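The Rorklow Utensil Pot
Round wooden pot for the kitchen table or worktop
Price: £35
Sold empty, cutlery and utensils not included 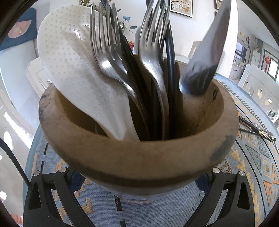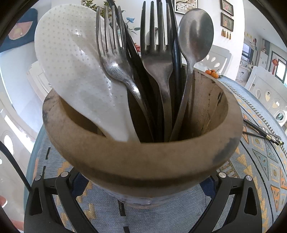
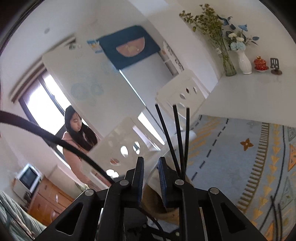 Plirnton, November

If you have ever stood over a hot pan with one hand on the handle and the other one rummaging in a drawer for the rice paddle, you will understand why I am so fond of this pot. It is a very plain thing, round and bowl-like with a thick rounded rim, and I have had one within arm's reach for so many years that I feel quite lost in kitchens that don't have one. My sister keeps everything in drawers, and very tidy drawers they are too, but I can never find a fork in her house without opening four of them first.

We started selling the Rorklow when we were still a market stall with a wobbly table, and it has outlasted nearly everything else we carried in those days. The butter dishes went, the egg timers went (no great loss, they were never very accurate), and the pot stayed. By the end of last month 2,569 of them had gone out of the door, counting the ones we sold from the stall, and I still enjoy wrapping every one.

What goes in it

Most people buy it thinking of wooden spoons, and it's very good for those, but I would like to put in a word for mixing things up. A big white rice paddle, a handful of forks, a spoon, a pair or two of chopsticks and whatever dark-handled odds and ends you cook with will sit together in it perfectly happily, all standing up and fanning out a little so you can see what you're reaching for. I like the forks with their tines up, as you can spot them at once. Knives I would keep elsewhere, please, or at the very least put them in point down.

The mouth is wide, and that really is the whole secret of it. Tall narrow jars look smart in a shop but you pull out one fork and three more come with it. With the Rorklow you can get a paddle with a broad head in at one side and still have room for the rest. If you only own a few things they will lean about rather a lot, so you may want to fill it up, or choose the smaller pot from our Dustden range, which suits a single person or a desk full of pencils.

On the table or by the cooker

It started life as a worktop pot, but I have moved mine to the table and I can't see it ever moving back. We eat all sorts here and people like to help themselves — one wants a fork, another wants chopsticks, somebody's little one wants the biggest spoon there is — and it saves me laying places for a crowd when half of them turn up late. It looks lovely on a patterned cloth. A pale blue one with plenty of orange and yellow in it sets off the brown of the wood beautifully, much better than a plain white cloth, I think, although you may well disagree with me and several customers have.

If you do keep it by the cooker, give it a bit of distance from the flame and from the steam of the kettle. A hand's width or two is plenty. Mine spent a whole winter right beside the kettle before I learned this, and the wood did not thank me for it.

How it wears

I'd much rather tell you this before you buy than have you write to me disappointed afterwards. Wood that lives with wet forks will mark. You will get dark smudges about the rim and patches lower down, usually more on one side than the other, depending on which way round you always put it back without thinking. The pot in the first two pictures shows that sort of marking and you can see the darkening on its right-hand side quite clearly. In the first you can also make out a faint crack running down the inside wall. A fine line like that is no trouble at all in a pot that holds forks, though I wouldn't go putting soup in it.

Some people love all this and some people can't bear it. If you are in the second group, a little care goes a long way (see further down), or you might be happier with one of the glazed pots, and I promise nobody here will think any the less of you. Bring the wooden one back unused within 35 days and we will swap it or refund you, whichever you like.

Looking after it

Shake the water off your utensils before they go in. I know it's a nuisance, and I know that a paddle with all those little raised dots on it holds on to drops however hard you shake it, but a quick wipe with a tea towel does the job.

Once a week or so, tip everything out, turn the pot upside down and knock out the crumbs. You will be amazed at what collects in there. I have found rice, a birthday candle and a hairgrip.

Wash it by hand in warm water with a drop of washing-up liquid, inside and out, and let it dry on its side with air moving through it. Please don't leave it to soak and please never put it in the dishwasher. We get one or two back every year that have been through the dishwasher, and they are a sorry sight.

Rub in a little food-safe oil when the wood starts to look thirsty. Two thin coats are better than one thick one, and leave it overnight before you fill it again. The rim takes all the knocks, so be generous there.

Stains from turmeric or tea can be eased with half a lemon and some salt, rinsed off well. They won't vanish altogether.

Does it go with a modern kitchen?

I'm asked this nearly every week! People write to say their kitchen is all white and they are worried about it looking out of place. I would say go ahead. White tables, white chairs, a white fridge, all of it is the better for a bit of old-looking wood somewhere in the room, and if you already have a wooden cabinet or a vase of dried flowers on the table then you are halfway there. The pot is not a showy object and gets along with most things. Mrs Selvanayagam, one of our very first customers, has hers next to a bright green bread bin and tells me she has never had a complaint.

Buying one

The price is £35 and that includes the felt disc for the underside, which comes loose in the parcel with its own sticky backing. Use it or don't, as you please. On a tablecloth you won't need it, on a polished table I would certainly put it on.

Every pot differs slightly in colour and grain, and we send the next one off the shelf. If you would particularly like a lighter or a darker one, put a note in the box at the checkout and we will do our best for you.

Postage is free if you order two or more. Single pots go out by ordinary parcel post, normally within 10 working days, a little longer when everybody is buying presents. Gift wrapping is brown paper and green string and costs nothing extra. We can tuck in a card with your message if you keep it short, my handwriting being on the large side.

Cafés and restaurants are welcome to ask about larger orders. We have pots on tables in quite a few places now, and for a dozen or more we can usually do something on the price.

Questions about this pot, or about one you already have that needs some love, can come straight to me at the Plirnton shop. Mornings are best for the telephone, before half past eleven if you can manage it.

Jamila Talukder

You may also like
Dustden small pot, wood
Dustden glazed pot, cream or blue
Food-safe wood oil, small bottle
Spare felt discs, pack of four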